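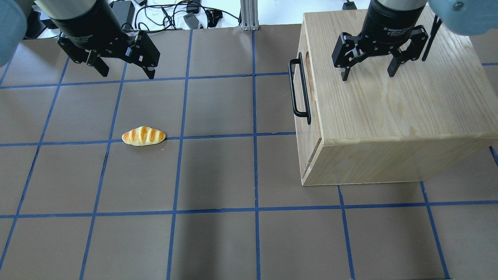
The practice table at the Murville robotics club, with the toy bread roll and the wooden box.

Workshop Tips for a School Robot Club, Mostly About Tape

Last updated: February

Our club has two robot arms, one table and a task that a toddler would find insulting: put the bread in the box. We are entering it in the Lerik Challenge anyway. These are the tips I wish had been taped to the wall when we started.

Tape a grid on the table. Use blue painter's tape, and lay the strips with a long ruler. "By eye" gave us a grid that leaned like a tired fence. With squares you can say where the bread was when the arm missed it, and the arguments get shorter.

Press the tape down with an old gift card. Loose edges catch on fingers, human and otherwise. Replace a strip when it frays, and peel it back slowly at a low angle. If it leaves gum behind, a little cooking oil on a rag takes it off. Wipe the oil up after, or the next strip won't stick to anything.

Practice with toy food. We used a real dinner roll once. Crumbs get everywhere, and a student will eat the test object.

Pick a box with some heft. Ours is wood, with a handle on the front, and it still creeps when bumped. A square of rubber shelf liner underneath helps. So does drawing a pencil mark at each corner, so you can put it back where it was without a debate.

Start slow. Our team likes to run everything at full speed in front of visiting parents. The Montecinos team, who beat us by 11 points last season, run at a crawl until the path is boring and then turn it up. I have mentioned this to our team several times.

Label both ends of every cable. Masking tape and a marker will do. We have a fine black tangle behind our table, and unplugging the wrong one is a club tradition.

Write down every try. Our notebook is at 1558, and the goal is 2000 before the contest. Put the misses in too. A page with only successes on it is a page somebody made up at lunch.

Keep a rag, a spare roll of tape and the Bomberg hex keys in one tin. Put the tin back. I'm still working on that one.

11 comments | 3000 shares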